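# Project report: the Gedville sorting station

My bit of the project was the surface. Noemi Amato did the trays and the layout, Hwa-young Jang kept the log and did all the sums, and I got the board, the table and everything to do with wiping, clamping and swearing at things that slid about. I was a bit put out at first (a board! for a whole term!) but I ended up quite attached to it.

The task we set ourselves was small. You have a flat piece, you have a tray, and the piece has to end up in the tray without being bent or dropped. We wanted to know what the work surface does to that job, so we kept the pieces and the tray the same and changed what was underneath.

We began in April on the bare table top. The grain was lovely to look at and awful to work on, as thin pieces kept catching in it. Then we tried a cork mat from Mudine, which shed crumbs everywhere, and after that a rubber sheet that held on to the pieces far too well. The white board was Hwa-young's idea and it won easily. It lies flat on the table with a bit of wood showing at the front and back, and pale things don't get lost on it as much as I'd feared. 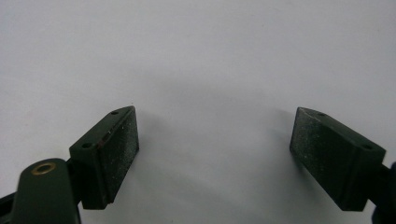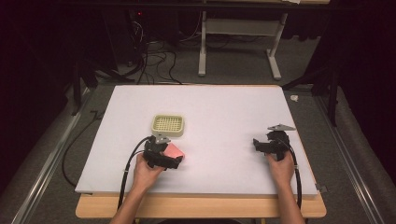 We ended up with 340 tries on the log, split over 4 surfaces, and 74 of them went down as "slid". More than half of those were on the bare wood. I'd have guessed the rubber would come out best, so that was me told.

The tray caused more arguing than anything else. Noemi wanted it close to the middle, Hwa-young wanted it further back, and I just wanted people to stop moving it between tries! In the end we agreed on a spot left of centre and stuck to it. The small square holes in the bottom turned out handy for cleaning — a quick rinse and a shake and it was ready again.

Things I'd do differently:

- wipe the board at the start of each session as well as the end (dust shows up horribly on pale surfaces)
- write down which way round the piece was lying, which we only thought of in the last week
- try a second size of tray, maybe the deeper Predeck one Noemi found

Noemi's layout drawings are in appendix A, and Hwa-young's log is in appendix B with the surface codes on the first page. Code S is the rubber sheet, from Schumacher, and not "small tray" as I had it in my draft.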